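Akau hand gripper: build and set-up guide
Revision 5, 12/14/19
Written by Hauke Kröger, checked at the bench by Roksolana Semeniuk

Section 3. Fitting the fingers and first grip on cloth

This section starts with the side plates already bolted to the handle. If the plates still rock when you press on one corner, go back to Section 2 and retighten before you fit anything else.

You will need:
The finger pair from bag 5
Two pivot pins and four nylon washers
The return spring
A hex key and a small flat screwdriver
Medium threadlock
A few garments in different weights

3.1 Fitting the fingers

1. Lay the gripper on its back with the trigger facing you.
2. Slide one nylon washer onto each pivot pin. Do not use the steel washers from bag 3. They are the same diameter but thicker, and the finger will bind.
3. Push the left finger between the inner plates until its hole lines up with the pivot hole. Insert the pin from the outside.
4. Add the second washer and the retaining clip. The clip should snap into the groove. If it sits proud, the pin is not fully home.
5. Repeat for the right finger.
6. Hook the return spring over the left post first, then stretch it across to the right post with the flat screwdriver.

Caution: the spring can jump off the post. Wear eye protection for step 6 and keep your face out of line with it.

7. Squeeze the trigger slowly. Both fingers should start moving together and meet on the centre line. A small gap at the base is normal. A gap at the tips is not, see 3.4.

Note: parts printed from the August files have a tighter pivot hole. Open it up by hand with a reamer. A power drill tends to grab and crack the layer next to the hole.

3.2 Setting the closing force

The closing force is set by the screw at the back of the trigger block.

1. Turn the screw out until it moves freely.
2. Put a folded tea towel between the fingers and close the trigger fully.
3. Turn the screw in a quarter turn at a time, pulling lightly on the towel after each turn.
4. Stop when the towel no longer slips under a light pull. Going further only wears the pads.
5. Put one drop of threadlock on the screw and leave the gripper overnight.

If you have the Rato load sensor fitted, read the value on the bench display with the trigger closed and nothing between the fingers. Our two units both settled at 189 on the raw scale. Yours will differ, so write your own value inside the handle cover where you can find it again.

3.3 Trying it on clothing

Cloth is a harder test than a block or a cup, and it shows up a badly set finger straight away. Work over a bed or a large table, and use ordinary clothes with some variety in them: a shirt, something heavier, something with a hem or a cuff.

1. Spread one garment out loosely. Leave the creases in.
2. Bring the gripper in with the fingers open.
3. Close on a single edge. Cuffs and hems are easiest because the folded cloth gives the pads more to hold.
4. Lift slowly and hold the garment up while you count to five.
5. Lower it, open the fingers fully and check that the cloth falls away from both pads.

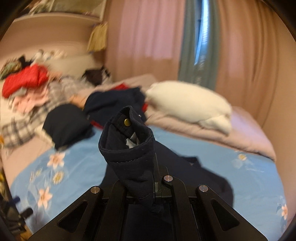

Can I use the gripper on cloth before the threadlock has cured?
Wait until it has. The force screw backs out a little with each squeeze while the threadlock is soft, and you will have to set it again from the start.

Repeat the steps above with a thin garment and then with a thick one. If the thin one slips and the thick one holds, the fault is more likely in the pads than in the screw.

Caution: keep the fingers away from zips while you are learning the trigger. A zip pull caught between the pads will cut the rubber.

3.4 Common faults

Fingers do not meet at the tips: one finger is on the wrong side, or a pin is not fully home. Take both out and refit.

Trigger is stiff near the end of its travel: check for a steel washer in place of nylon.

Cloth stays stuck to one pad after opening: clean the pad with a damp rag and let it dry. New pads from Mühlbauer have a powder on them that should be wiped off first.

Spare fingers are in the Pladedmont workshop parts drawer, bin 1654. Please sign them out.

Continue to Section 4, Mounting the camera bracket.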